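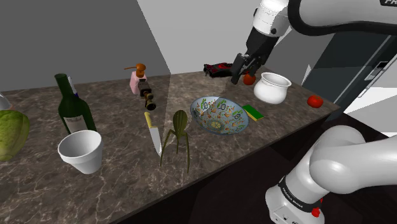 How often do you have to re-check the home position on an arm that only ever works in simulation? Every time somebody touches the scene file, and once more before a long run, according to the woman who looks after this one.

Her name is Lizeth Grajales, and she keeps the kitchen cell at Skeser going. I'd been wanting to talk to her for ages, partly because I run a real cell myself (grease, cables, a drawer full of dead connectors) and I had this idea that hers must be a vacation. It took her maybe a minute to set me straight.

"People think nothing breaks," she told me. "Everything breaks! It just doesn't make a noise when it does."

The cell is a Franka arm next to a marble kitchen counter, all of it rendered. The counter has a knife on it, a sponge, tomatoes, a citrus squeezer, a big patterned bowl, and each one of those is a little maintenance job of its own. I asked which gives her the most trouble and she didn't even stop to think.

"The squeezer. Those long legs. The picture you see is one mesh and the shape the gripper can bump into is another, much simpler one, and for a long time the simple one was basically a lump. So the fingers would stop in midair next to it, touching nothing. Nazar spent a morning tuning the force limits before we looked at the collision shape."

Nazar is Nazar Stasiv, who writes the grasping code, and I'm told he still hears about that morning. What they do now is switch on the collision view first, before anybody is allowed near a parameter. I wish I had a button like that for my own machine.

Setup starts with the base. She fixes it to the world before anything else goes in, then loads the arm, then the gripper, and only then the counter and whatever is going on top of it. I said that sounded fussy. She said I should try it the other way round and watch a cabbage leave the building.

"If two things overlap when the physics starts, the solver pushes them apart as hard as it can. I had a cup set a hair too low in the counter once, and off it went. So now everything gets dropped in from slightly above and we let it settle for 100 steps before the arm is allowed to move. You can't skip the settling. Hedvig skipped it and lost a night's work."

(Hedvig Magnusson, when I passed her in the hallway later, confirmed this without much shame.)

Then there's the gripper, which is where I felt most at home. On my machine the finger pads wear down and I swap them. Hers don't wear, but the friction value drifts in a different way — people change it to get one object to behave and forget to put it back. Lizeth keeps the good numbers in a plain text file called Llewellyn, after a street she used to live on, and runs a comparison against it each afternoon. The last time I'm allowed to mention, she found nine values off, one of them on a finger joint.

"Someone wanted the sponge to stay put between the fingers. Fine, but then the bottle sticks too, like it's been glued, and you think your grasp is wonderful. It isn't wonderful."

I asked what a repair looks like from start to finish and she walked me through the most recent, a twitch in the wrist that showed up at episode 62 of a batch and never in the first few. She replayed it from the saved state, turned off the objects (still twitching), swapped in the stock arm file from the backup (gone), and compared the two files. A joint damping entry had been typed with its decimal in the wrong place. She fixed it, ran the same 49 starting positions again and went home at six.

"That was a nice one. I like it when it's a typo. When it's the time step I'm here till nine at night and I'm no fun the next day."

Would she trade with me? I had to ask. She wanted to know whether my arm ever does the same thing wrong twice in exactly the same way, and I said not often, there's usually some heat or a loose plug in it.

"Then no. Mine always does. I save the state, I go get coffee, I come back and it makes the very same mistake for me."

She did ask if she could come by and hold a torque wrench sometime, though. I've told her spring would be good, once the new cable harness is in.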